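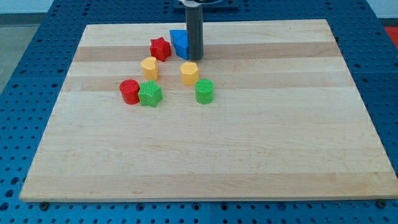
*Reading time: 4 minutes*

## Moisture content and edge-glued panels: notes from the August bench session

Most of the panel failures brought in over winter had the same cause. The timber was glued at one moisture content and then lived at another. Glue choice, clamp brand and joint style all get blamed first, and in most cases they had little to do with it. The August session was given over to measuring, and the main points are set out below for members who couldn't get there.

**Equilibrium moisture content**

Wood gains or loses water until it is in balance with the air around it. At 20 °C and 50 per cent relative humidity that balance sits near 9 per cent moisture content for most species. In an unheated shed in a wet month it can be well above 12. In a lounge room with a reverse-cycle unit running all evening it can drop below 7. A board carried straight from the first to the second will shrink across the grain, and very little along it.

The amount depends on species and cut. Flat-sawn stock moves more across its width than quarter-sawn stock of the same species, often close to twice as much. For hard maple the usual working figures are 0.35 per cent of width per 1 per cent change in moisture content for flat-sawn, and a bit over half that for quarter-sawn. A flat-sawn panel 400 mm wide that loses 4 per cent will come in by between 5 and 6 mm. If it is screwed down hard to a frame, something will split.

**Using the meter**

The club has two meters. The pin type reads resistance between the points and needs a species correction. The pinless type reads to a set depth and needs a density setting. Neither is accurate on a cold board. Haoran Xu tested both against oven-dried offcuts and found the pin meter read 1.5 per cent high on maple until the correction was entered. The correction table is now taped inside the lid of the case. Please leave it there.

Take readings in at least three places, away from the ends, and on a freshly cut face where you can. End grain dries first and will give you a flattering number. Write the readings on the board in pencil with the month.

**Before glue-up**

Stack the strips on stickers in the room where they will be glued, with air on all four sides. Two weeks is enough for 19 mm stock that was kiln-dried to begin with. Thicker stock needs longer. All strips in a panel should read within 2 per cent of each other. A wet strip between two dry ones will shrink after the panel is flattened and leave a shallow trough that you can feel with a straight edge before you can see it.

Joint the edges and glue the same day. Elspeth McIver left a set of planed edges for 17 days as a trial and then clamped them dry. There was a visible gap at both ends of four joints, where the end grain had given up moisture and the strips had narrowed. The same strips closed up properly after one light pass over the jointer.

**After glue-up**

PVA adds water along every joint, and the wood next to the glue line swells. If the panel is planed too soon, the swollen ridge comes off, the joint then dries, and a sunken line is left behind. Leave it 24 hours at a minimum, and several days if the top is going to take a gloss finish. Stand the panel on edge or on stickers. A panel laid flat on a solid bench dries from one face only and will cup.

Finish both faces with the same number of coats. Finish slows the movement of water vapour but does not stop it, and a panel sealed on one side only behaves much like one left flat on the bench.

**Fixing panels down**

Allow for movement across the grain wherever a panel meets a frame. Slotted screw holes, figure-eight fasteners and wooden buttons all work. Niall Purves prefers buttons, with a 3 mm gap in the mortise for each side of a table up to 500 mm wide. Fix the centre and let the edges float. Breadboard ends should be glued at the middle only - the outer tenons are pegged through elongated holes.

**Housekeeping**

- The hygrometer in the Stosley store has been checked with the salt test and reads 3 per cent low. Add 3 until it is replaced.
- Wilma Lamont has spare stickers, all 19 mm square, free to members. Bring your own ties.
- The Pencombe timber order closes at the end of the month. State thickness after dressing, as nominal sizes caused confusion last time.
- Lorna Chisholm would like the long sash clamps back.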